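Packing up the Holtdale flat

May 14, 2023

Well, we did it! After 13 years in the same two rooms and a box room, Divina and I have finally started packing for the move to Skaltthorpe, and I promised everyone on the family list a gallery. I've put the pictures up with a line or two each, as the page is slow enough already (sorry, Zdzisław, I know you're on your phone).

We started with the soft stuff — bedding, curtains, the winter coats — as we can live without most of it until June. The breakables will have to wait till my sister brings back our crates. My rule was one sort of thing per bag and a label on every one, and it lasted nearly 2 hours before Divina began tucking odd socks in with the pillowcases.

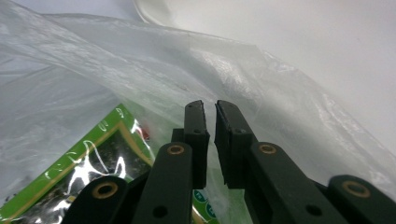 How do you keep bedding fresh when it's going to be bagged up for a few weeks?

Make sure every bit of it is bone dry first, even if that means another day on the airer, then fold it loosely and keep the bags off the floor. I put a bar of soap in with the sheets, still in its paper wrapper, and my gran swore by the same thing.

Clear bags won me over in the end. We used black sacks when we moved into Holtdale and I spent the whole first evening ripping them open to find a towel! Creases and all, a see-through one at least gives you a fighting chance. I bought the big roll from Vivport, the hardware place by the bus station, and there's plenty left if anyone wants some.

Labels go on the outside with parcel tape, room first and then what's in it. Divina's handwriting is much nicer than mine, so she's on pens and I'm on tape.

The box room is next, and I'm dreading it a bit (there's a tent in there that belongs to Ignacio, and he's welcome to come and get it). If you're coming over to help, press 901 at the street door and give it a good shove. Bring scissors — ours have already gone into a bag, and I couldn't tell you which one.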